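4.2 Open-day sessions

The second set of recordings was made in April, during the open day at the Kinsella site. Visitors were given a short introduction by Dymphna Mac an tSaoi and then handled the gripper themselves under supervision. Each visitor performed 2 trials of the pick-and-place task, moving an apple to a plate. No practice trials were allowed. Object positions were left to the visitor, so starting layouts vary more than in the laboratory set. 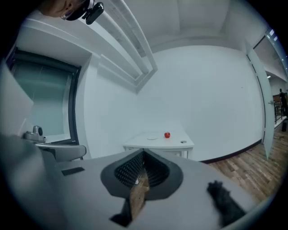
Figure 2. View from the hand-held gripper, with the apple and the white plate on the table. The finger surfaces are visible at the bottom.

Low contrast between plate and tabletop, evident in Figure 2, made the plate rim difficult to segment. We therefore labeled the plate by hand in the first view of each trial and tracked it from there. After trials with incomplete tracking were removed, 2,497 labeled views remained. These were added to the Vekora training split without further balancing. Results with and without the open-day data are compared in Section 5.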